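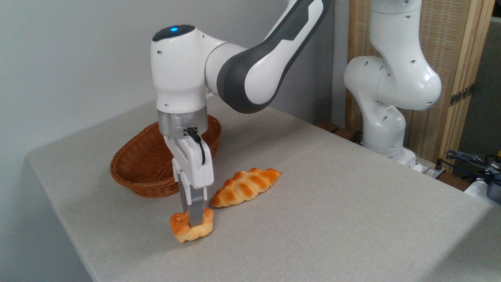

Student Projects | Sport Studies | Final Reports

Shared goalkeeping coaching between two amateur football clubs: a study of Trillau and Trarkside

22 Jul 2018

14 shares | 2 comments

Summary

This report examines an arrangement under which two amateur football clubs, Trillau and Trarkside, shared a goalkeeping coach for one league season. The project was carried out as part of the final year of the Sport Studies course. Its purpose was to establish how the arrangement worked in practice, what it cost each club, and whether the goalkeepers who took part considered it useful. The report finds that the arrangement was affordable and generally well received, but that the written agreement between the clubs left several ordinary matters unsettled.

Background

Trillau and Trarkside play in neighbouring divisions of the same county league. Before the season under study, neither club employed a specialist goalkeeping coach. At Trillau, goalkeepers trained with the outfield players and were given a short period of shot-stopping at the end of each session. At Trarkside, the senior goalkeeper led the warm-up for the younger ones and no further provision was made.

The agreement was signed in November, after the season had begun. It provided for two joint sessions a week at the Irkarance ground, which lies between the two clubs and has a full-size artificial pitch. The coach was paid by Trillau, and Trarkside repaid half of the amount at the end of the season. The total cost, including pitch hire, was £1429.

Method

Three sources were used. The first was the written agreement, together with the attendance sheets kept at Irkarance. The second was a questionnaire completed by the goalkeepers of both clubs. The third was a set of match records covering league fixtures only. Cup matches were left out, as the clubs entered different competitions and the standard of opponent varied a great deal.

Answers to the questionnaire were given without names. The two club secretaries read a draft of the findings and corrected one error concerning the division of travel costs.

Findings

Attendance was steady until the new year and fell during the period of frozen pitches, when sessions were moved indoors to the Yazzie sports hall. The hall floor was considered too hard for diving work. Those sessions were given over to footwork, handling and distribution by hand, and several goalkeepers stated that they would not otherwise have practised these at all.

Goalkeepers from Trarkside rated the sessions more highly than those from Trillau. A likely explanation is that they had received less coaching beforehand. The Trillau goalkeepers valued the sessions but objected to missing part of the main squad training, which took place at the same hour on one of the evenings. Two of them asked for work on set pieces to be carried out with their own defenders, and this could not be offered under the agreement.

The match records do not support any firm statement about results. Trarkside conceded fewer goals after November than in the same part of the previous season, but the club also changed its defensive formation and signed a new centre half. Trillau's record was almost unchanged.

The agreement itself was brief. It did not state who was to be told if a session was called off, who was responsible for the loan of equipment, or what would happen if the two clubs were drawn against each other. The last of these did not arise. The first arose twice, and on one occasion the Trarkside players travelled to Irkarance and found the gates locked.

Limitations

The number of goalkeepers was small and the study covers a single season. No comparison was made with clubs outside the arrangement. The author has played for Trarkside at youth level, and this should be borne in mind when the findings are read.

Recommendations

It is recommended that the clubs renew the arrangement for the coming season, that the session times be moved to avoid squad training at Trillau, and that a named contact at each club be responsible for cancellations. The clubs should also agree in writing how the indoor sessions at Yazzie are to be paid for. The hall was booked at short notice and the invoice was settled by Trillau alone.

Related reports

Travel costs and player retention in county league netball
Pitch inspection and late postponement: a review of current practice
Training loads in under-16 rugby during examination periods
Volunteer linesmen in amateur football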